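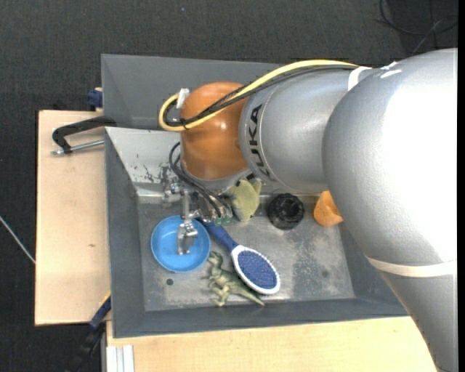
Where do I put the small things that have no place of their own?

In one open bin, and inside the bin a bowl for the very smallest.

This is the method we use at Gellmont house since August, and Elīna Navickas asked me to write it down for the newsletter, because new residents are asking her the same each month.

Take a bin without a lid. With a lid, people put things on top of the lid, and then it is a shelf. Ours stands on boards so that it does not rub on the carpet. Put a round bowl at one side and leave it there. Hair ties, buttons, coins and keys go in the bowl. Bigger things, for example a hairbrush or a torch, lie on the floor of the bin beside it, in one layer only. If you must lift one thing to find another, the bin is too full.

Please clean a hairbrush before you put it in. Pull out the hair with a comb, wash the bristles in warm water with a little soap, and let it dry with the bristles down on a towel. A wooden one should not be left in the water.

Every 7 days somebody from the floor empties the bowl and returns what has a name on it. What has no owner goes to the cupboard in room 37, where it stays for 2 months. After this it is given to the Quartey charity shop.

We have now a few spare bowls in the kitchen on the ground floor. If your floor would like one, leave a note for me in the post box by the stairs.

Ebenezer Nutsugah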